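Bringing a small arm onto the returns bench - how to do it without wrecking your crew's week

Lundham depot, container returns. Quick guide for the other sites, written between shifts. Sorry for the rough bits. It covers the bench, the roster and the talk with your people. Wiring and calibration are in the Idano setup sheet, not repeated here.

Job in short: bottle on table, arm picks, bottle goes in box. Repeat.

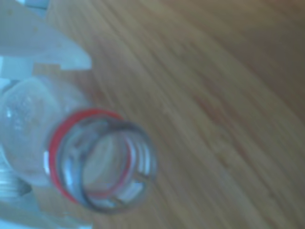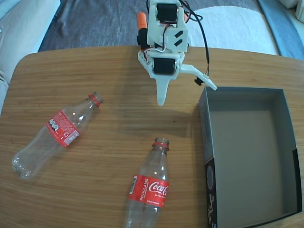
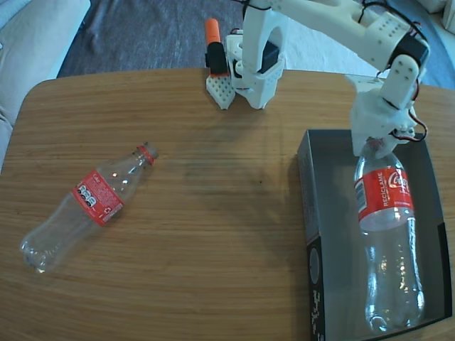
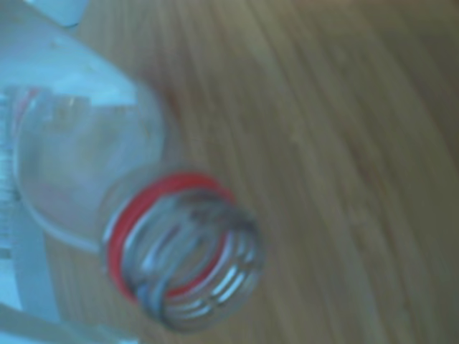 Start with the job, before the arm. Write down what your sorters do with their hands in a normal hour. All of it. Not just the picking. At Lundham we had pick, turn, check the cap, check the label, pull the odd ones, box, swap the box, wipe down, answer the drivers. The arm takes pick and box. The rest stays with a person and your list should say so in plain words. Caps are a good one to argue over early. One bottle lying on the table has its red screw cap on, others have no cap and just the red ring left round the neck. Your buyer may want caps off, ours does. So who takes it off? A person, upstream, before the bottle gets to the arm. That's a task. It needs a name beside it on the roster.

What you need before day one

A bench people can walk right round
One arm and gripper, plus the spare finger set
Open boxes, same size every time
A tub for rejects, on the human side
The stop button, wired and tested
A paper log and a pen on a string
Somebody from the floor with the say to stop it. Not a supervisor

Step 1. Tell the crew first

Do this before the crate arrives. We got it wrong. The Gokgate truck turned up in March and half the shift found out from the driver. Took weeks to get over that, and fair enough.

Say what is changing. Say what isn't. If hours are safe, put it in writing and get it signed. If you don't know, say you don't know. Don't say "it'll free you up for higher value work" unless you can name the work and the pay rate that goes with it.

Kazimiera Lis ran our first session. She started on the hand line in 1986 and didn't need slides. She asked everyone for the one part of the job they'd gladly hand over and the one part they wouldn't. Bending over the low bin was the winner for the first. For the second, mostly, picking out the bad ones. People are good at it and they know it.

Step 2. Set the bench

Leave gaps. Bottles lying apart, not touching, is what the arm handles best. A heap will stall it and then your sorter is standing there un-heaping for a machine, which is worse than the old job.

Box goes beside the bottles, inside easy reach of the arm. Tape the corners of its spot on the bench so whoever swaps it puts the new one down in the same place. A hand's width off and you'll get drops.

Mixed sizes are fine if you tell it. Big ones stand up in the box with the gripper at the cap end. Run a few with the box empty and then a few with the box part full, the second lot is harder.

Clear plastic is a pain under strong light. Bright spots slide about on it. If your bench is by a window get a blind, and check again in the afternoon when the sun comes round.

Step 3. First runs, slow

Slowest speed, one person watching, one person feeding. Swap them every 14 minutes. Sounds fussy. Watching a slow arm is dull in a way that sorting never was, and people drift. We tried half-hour turns and the log got very thin towards the end of each one.

Write every stop in the log. Time, what it was holding, what you did. Keep it on paper at first because gloves and touch screens don't get along.

Our first full day was 318 bottles boxed on the arm bench. The hand bench beside it did 520. Put both numbers on the board, and tell people why you're putting them up. Ours assumed it was a race. Should of explained. It was so the scheduler at Jasińska would stop promising the buyer numbers we didn't have.

Step 4. Rewrite the roster

Don't just take a sorter off and call it done. The arm bench needs

A feeder - lays out bottles, takes caps off, pulls rejects
A box runner - can be shared with the next bench over
A bench lead - log, stops, small fixes, has the key

Bench lead is a real job and should be paid as one. We started it as a "trial duty" with no loading and the delegate was in the office by smoko. Rightly. It's on the next grade now.

Rotate feeder and hand bench daily. Feeding is lighter on the back but you're tied to the machine's pace, and a few of ours really disliked it. One went back to hand sorting full time and that has to be ok. Keep a hand bench going. You'll want it when the arm is down anyway, and skills go rusty quick.

Step 5. Agree what gets recorded

If there's a camera over the bench, people will want to know what it sees and who looks. Our rule: bench only, no faces, footage kept for faults and never used for performance. Printed and stuck up at eye level. If you can't agree to a rule like that then hold off the install until you can.

Same goes for the log. It's about the machine. First time a manager uses it to ask why Tuesday's feeder was slow, you will never get an honest entry again.

Common problems

Bottle slips at pick-up. Check the finger pads for sticky residue. Warm water, soft cloth, dry it off. Do it at every break, not only when it plays up.

Arm reaches and misses. Somebody bumped the bench. Check the tape marks before you touch any settings.

Bottle lands crooked in the box. Usually the box has moved. Sometimes the lean of the one already in there. Stop, straighten, restart. Nobody puts a hand in while it's live, no matter how quick they reckon they are.

Crew using the arm bench as a place to park the new starter. Don't. New people learn on the hand bench first or they won't know a bad bottle when the machine presents them with one.

Feeder getting ahead of it. Tell them to slow down. Hard habit to break for people who've been told to go faster for years - give it a fortnight.

Review after six weeks with the crew in the room and the log on the table. We changed the box position, the break times and who holds the key. Bring biscuits.

Updated July 2023. Spare finger sets are in the grey cabinet, bottom shelf, sign them out pls.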